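Open day at Zelodell, two-arm jewelry box demo

inga_m
Posted in: Shows and visits

I went to the open day at Zelodell in January and I want to share my notes. The demo I liked most was two arms working on a jewelry box. The visit was free, but you had to register before.

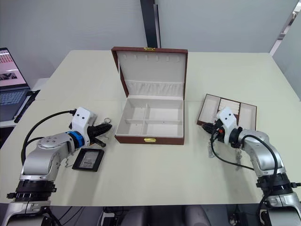
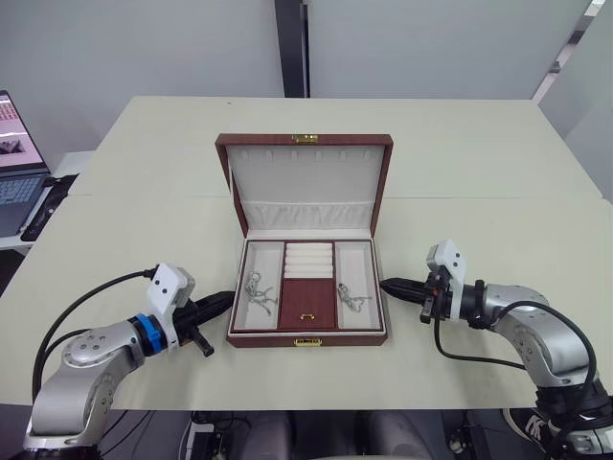
Two moments of the jewelry box demo.

Our guide was Thijs Van Hecke. He explained that small soft things are much harder for them than boxes or bottles, and chains are the worst. He told us they have recorded 1,155 runs of this task. I asked if I may touch the grippers and he said no, very politely.

Rarov
Thank you for the notes. Was it autonomous or was somebody steering it? For me this is the only important question.

inga_m
I asked the same. In the morning a person was steering, after lunch they let the program do it. The program was slower. I did not measure.

lundar540
I was there too, in the afternoon group. Slower is a kind word. I watched for a long time and I was rather bored. A child can put a necklace in a box.

inga_m
I don't agree with you. A child has fingers that feel. These have only two fingers on each hand, and a thin chain is difficult also for me.

Rarov
I am between you both. It is nice work, but I would like to see it with a box it does not know.

lundar540
Fair. Did they say when is the next open day? I would go again if they show something else.

inga_m
He said maybe before summer. The parking is small, so better take the bus.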